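Ticket: Shelf-picking demo keeps stalling on drink multipacks, visitor day unit
Status: Open, waiting on Navside
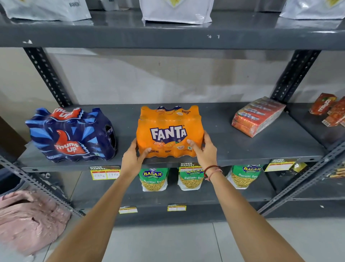
Hi all, me again from the Hundside side of things! We had our open day on February 13, 2022, and the picker did great on almost everything, but I need some help with one stubborn problem before the next visit. The arm finds the shelf, lines up, closes on the pack, lifts it maybe a finger's width and then stops with "grip lost" on the screen, even when the pack is still sitting right there in the gripper. It happens most with shrink-wrapped bottles. Take the orange Fanta snack pack with the 250 ml bottles: a person goes for it with two hands, one at the lower left front corner and the other on the right side of the front, and we're asking a single gripper to do the same job from the middle. I do wonder if that's half the trouble.

What I've tried so far:

Restarted the controller. No change, same message.

Cleaned the pads and ran the Kirkegaard self-check (the long one, with all the beeping). It passed everything, so I don't think it's the pads.

Dropped the grip force from 100 to 90, thinking we were squashing the film and confusing the sensor. That was worse! It stalled on the very first pick, so I put it back to 100.

Swapped the Fanta for the Thums Up multipack. Same stall, just a bit later in the lift. Then I gave it the Balaji Wafers packets from the shelf underneath and it picked those all day long, which the kids in the crowd loved.

Ran 16 picks in a row on the Fanta after the visitors went home. It stalled on 3 of them, and all 3 were when the pack was pushed close up against its neighbor. With a gap on both sides I couldn't get it to fail.

Update, same evening: I found the old profile from the Dadia visit in December (it was in the backup folder, of course, the last place I looked) and loaded it. Much better! It lifts slower and waits a beat before checking the grip. I only had time for a few picks before they locked up the hall, so please don't close this yet.

Questions for Navside: is that pause before the grip check something I can set myself in the current version? I can't see it in any of the menus. And does the check look at the whole pack or only the bit of film between the pads? The log is attached, and the stalls are the lines marked with a star. I've left the Dadia profile loaded for now, and I'll do another full run as soon as I can get back on the machine.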